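An afternoon at the Skurnska open day

I went to Skurnska on Thursday because a friend had a spare ticket and I had run out of excuses. The talk of the day was teaching robots by remote control, and the queue for biscuits was longer than the queue for robots, which suited me.

Kumiko Nishimura ran the teaching room. You hold a pair of handles, the simulated robot copies you, and everything you do is saved as a lesson. The system is called Tirko. It had 1360 saved lessons on Thursday morning and wanted more, and it didn't seem fussy about where they came from.

First came the kitchen, a red worktop with a few things standing on it and more empty space than I have ever managed at home. My task was to pick up the orange container and put it down further along.
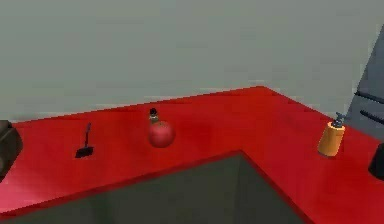 I was awful. There is no weight in the handles, so you have to judge everything by eye, and my eye is used to having a hand attached. Kumiko said the first 31 attempts are usually the worst. I had been booked in for nine. She kept two of mine, out of kindness I think, and the rest were filed under a heading I wasn't shown.

After tea we moved on to doors. Kevin Ní Mhurchú, who looks after that side, told us that a door is harder than a bottle - the handle and the door move together, and beginners tend to pull in a straight line when the thing wants to swing. I pulled in a straight line. A boy of primary school age went after me and did it beautifully, while eating.
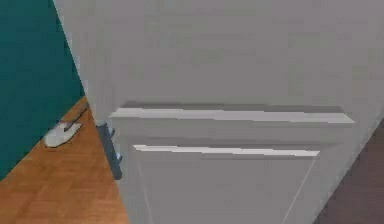
The door task in Tirko: pale grey door, dark lever handle, wooden floor behind.

Kevin says you learn to go slowly and to let go of the handle sooner than feels polite. He also admitted that hesitations get saved along with everything else, so somewhere there may be a robot that dithers at doors exactly as I do.

Tours leave from the side entrance and the stairs are steep. Take the earlier slot if you want a proper turn at the handles, and eat beforehand, as the biscuits were gone by three.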